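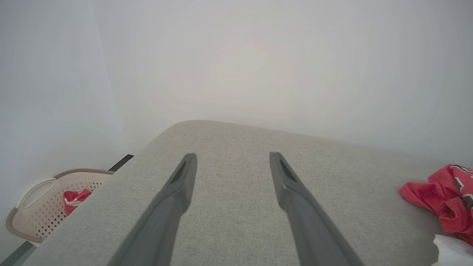
Apr 29, 2022

The strata letter says I have used 511 kilolitres of water. I live alone in a one-bedroom flat in Nurkbridge. I own a kettle and a fern.

My first thought was that the fern had been keeping secrets. My second was to ring Clarkine, who bill on behalf of whoever it is that owns the pipes, and who have arranged their phone menu so that "I think this is wrong" sits somewhere beneath "moving house" and "hear about our paperless rewards". I was on hold for the whole of a load of washing, which I suppose will also turn up on the bill.

The woman who eventually answered asked me to read out the number on my meter. I said I'd never met my meter. She said it would be in the cupboard by the bins. It was, along with eleven others, a dead huntsman and a bag of somebody's potting mix. None of the meters had unit numbers on them. One had a sticker reading 300, and there is no 300 in our building, or in our street.

So I did what any reasonable adult would do and stood in a cupboard in my ugg boots while Raquel Prata from upstairs turned her bathroom tap on and off and yelled "NOW" down the stairwell. We established that the meter I've been paying for since August spins merrily whenever the Cordeiro Cafe downstairs runs its dishwasher. Mine is the one at the back. It reads 556, which sounds bad until you learn it's the total since the place was built.

I rang back. Different person. She was lovely about it and said I'd need a licensed plumber to certify the meter, at my cost, and that in the meantime the $2088 was still due. I asked whether the cafe might like to pay for its own dishwasher. She said she couldn't discuss another customer's account. I said I was the other customer's account.

There's a form. It has to be posted. I haven't bought a stamp in years and was mildly winded by the price.

Raquel reckons I should go downstairs and ask for the value in flat whites. I've done the sums and I'd be drinking them well into my retirement, and they burn the milk. The plumber's coming Tuesday, between seven and five.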